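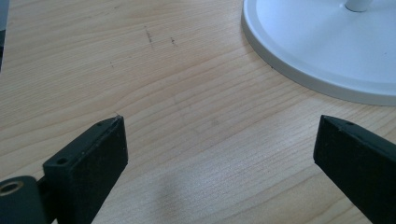
3. Matériau et lecture de surface

3.1 Les plateaux

Tous les plateaux viennent de l'atelier de Vokergate, même lot de débit, même ponçage final. Série Sawatzky pour les tables de travail, série Volel pour les tables de réfectoire (pieds différents, dessus identiques, on ne distingue donc plus les deux séries dans la suite sauf mention). 243 relevés au total. Certains plateaux ont été relevés plusieurs fois, à des heures différentes, d'où un nombre de relevés très supérieur au nombre de tables.

Bois clair, ton miel pâle tirant sur le beige. Fil serré. Sur la figure 3 les lignes courent à peu près à l'horizontale, puis se courbent et se resserrent en arcs souples, surtout dans la partie médiane. C'est le motif que nous appelons « arc » dans la grille (classe B). Entre les arcs, des filets très fins, à peine rosés, et des bandes un peu plus chaudes. Les deux coexistent sur quelques centimètres, ce qui complique la notation de teinte, voir 3.3.

Figure 3. Plateau en bois clair, lumière du jour. Veinage en arcs, classe B. Plus clair en haut à gauche et au centre, plus gris en bas au centre et en bas à droite.

Pas de tri préalable des planches. L'atelier assemble dans l'ordre de sortie de la raboteuse et nous avons gardé cet ordre. Un tri par teinte aurait donné des plateaux plus homogènes mais l'étude porte sur des tables telles qu'elles sont livrées, avec leurs écarts.

3.2 Préparation et finition

Ponçage au grain 80 puis finition plus fine à la main, dans le sens du fil. Dépoussiérage à la brosse, chiffon non pelucheux. Ensuite deux lots : l'un laissé nu, l'autre huilé avec le produit Saka, deux couches, essuyage entre les deux. Séchage à plat, face vers le haut, locaux non chauffés en décembre et chauffés ensuite (nous y revenons en 5.2, la différence n'est pas négligeable sur les bords).

L'huile fonce le bois, cela on s'y attendait. Moins attendu : elle fonce davantage les bandes chaudes que les filets rosés, de sorte que le contraste du veinage augmente alors même que la teinte moyenne varie peu. À l'œil, un plateau huilé paraît « plus dessiné ». C'est le mot employé par les utilisateurs du réfectoire dans les questionnaires, sans qu'on le leur ait soufflé.

Reprise locale sur 9 plateaux, défaut de ponçage visible en lumière rasante (stries en travers du fil). Ces plateaux sont conservés dans l'analyse des usages mais exclus de la colorimétrie.

3.3 Le problème du jour

Le jour n'éclaire pas un plateau de façon égale. Banal, mais les grilles de notation existantes font comme si. Une zone proche de la fenêtre se lit plus claire, parfois un peu délavée, et le fil y perd sa netteté. Une zone plus éloignée prend un ton froid, grisâtre, et le même bois y semble plus vieux. Sur la figure 3 l'écart se voit bien, avec en plus une ombre douce et diffuse en bas, vers le milieu. Un évaluateur pressé note deux bois. Il n'y en a qu'un.

Nous avons donc divisé chaque plateau en zones et noté chaque zone séparément, en indiquant sa position par rapport à la source de lumière. Trois consignes aux évaluateurs :

noter le fil avant la teinte ;
ne jamais comparer une zone claire et une zone d'ombre du même plateau ;
en cas de doute, tourner autour de la table et renoter.

La troisième consigne a été peu suivie le matin, quand la lumière est basse et que l'on voit mal de l'autre côté. Les relevés du matin sont donc moins fiables. Gardés quand même, avec une pondération réduite.

Un mot sur les ombres portées. Une ombre à bord net se reconnaît et s'ignore facilement. Une ombre diffuse, non : elle se confond avec une tache, une reprise d'huile, un début de grisaillement. C'est la principale source de désacord entre évaluateurs, loin devant la classe de veinage. Dans la grille révisée, la case « assombrissement » a été scindée en deux, « portée » et « matière », et l'évaluateur doit passer la main au-dessus de la surface avant de cocher.

3.4 Grille de veinage

Quatre classes.

A, fil droit : lignes parallèles d'un chant à l'autre, pas de convergence.
B, arcs : lignes qui se courbent, se rapprochent puis s'écartent, sans se refermer.
C, flammes : pointes emboîtées, orientées dans le même sens.
D, mixte ou perturbé : noeuds, reprises de fil, changement de sens au collage.

La classe B est la plus difficile à borner. Où finit un fil droit un peu souple, où commence un arc ? Nous avons retenu un critère simple, à la règle : si une ligne s'écarte de la règle posée sur 40 cm au point de sortir de son ombre, c'est un arc. Critère grossier. Il a le mérite d'être refait partout avec le même outil et de ne pas dépendre de la teinte. Les évaluateurs de l'atelier, habitués au bois, s'en passaient au bout de quelques tables et notaient pareil.

À noter que la classe ne dit rien de la qualité. Un plateau B n'est pas moins bon qu'un A. Certains utilisateurs préfèrent nettement le B (« on s'ennuie moins en réunion »), d'autres le trouvent fatigant sous des documents imprimés en petits caractères. Les deux avis sont repris en section 4 sans arbitrage.

3.5 Entretien entre deux relevés

Chiffon humide, puis sec. Pas de détergent sur les plateaux nus. Sur les plateaux huilés Saka, savon doux toléré, une fois par semaine au plus, consigne affichée et pas toujours respectée au réfectoire. Les traces de fond de tasse ont été relevées à part et ne comptent pas dans la teinte, sauf quand elles touchent plus d'une zone.

Après nettoyage il faut attendre. Le fil se relève légèrement sur bois nu et accroche la lumière autrement, la surface semble plus claire et plus mate qu'elle ne l'est à l'état stable. Les premiers relevés ont été faits trop tôt. Refaits depuis. Les anciennes valeurs restent dans l'annexe, en italique, à ne pas utiliser.

3.6 Limites

Un seul atelier, un seul fournisseur d'huile. Pas de plateau verni pour comparaison, c'était prévu, le lot est arrivé trop tard. Lumière du jour uniquement, orientation des fenêtres variable selon les salles et relevée à la boussole du téléphone, donc avec une precision médiocre. Les chants n'ont pas été notés, ni les dessous, alors que c'est sur les chants que la couleur change le plus vite d'après l'atelier. À reprendre.

Enfin, la teinte est notée par comparaison avec des éprouvettes du même bois, poncées le même jour et gardées à l'abri de la lumière. Elles vieillissent aussi, plus lentement. Un jeu neuf a été préparé à mi-parcours et les deux jeux ont servi en parallèle pour les relevés suivants, l'écart entre eux étant reporté au tableau 2.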